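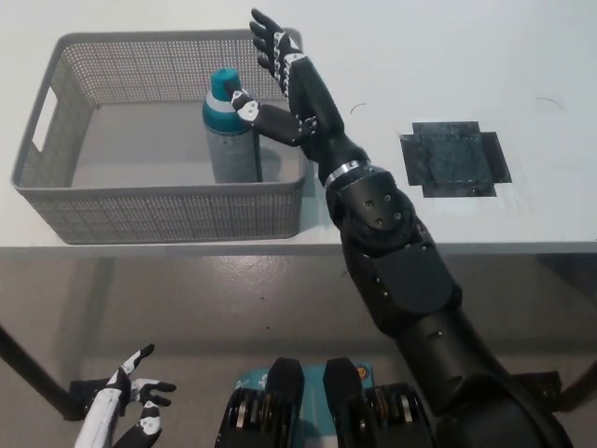
One respondent to the Fledum survey wrote that she had stopped buying bagged salad altogether, as the leaves "go to slime by the second day" and a whole lettuce kept in the fridge door lasted her the week. Similar remarks turn up in 137 of the written comments, and they were the starting point for the storage trial in this section.

Figure 3. Basket and canister on a white table.

3.2 Storage of dressed and undressed leaves

Four kinds of leaf were bought from the Junley wholesale market in September: little gem, rocket, baby spinach and shredded white cabbage. Each was washed in cold water, spun, and divided into portions. Half of the portions were dressed with a plain mixture of oil, vinegar and salt (the Boyer dressing, see 2.4) and half were left as they were. All were kept in lidded tubs on the middle shelf of the same fridge.

Portions were tasted by the panel after two, six, 24 and 48 hours. Tasters scored crispness and flavour on a nine-point scale and could add a comment. In total 244 score sheets were returned, of which a few had no crispness score and were left out of Table 5.

Dressed rocket and spinach had lost most of their crispness at two hours, and several tasters declined to finish the six-hour portions. Little gem held up a little better. Cabbage behaved differently. Its crispness fell slowly, and its flavour score was higher at 24 hours than at two, with "less raw" and "sweeter" the usual comments. Undressed leaves of all four kinds were scored much the same at 24 hours as at two.

We did not test creamy dressings, which coat the leaf more thickly and may draw out water at a different rate. The earlier Zodura trial used a yoghurt dressing on some 600 portions of mixed leaves, but these were served straight away and the results cannot be compared with ours. The effect of salt alone is taken up in 3.3.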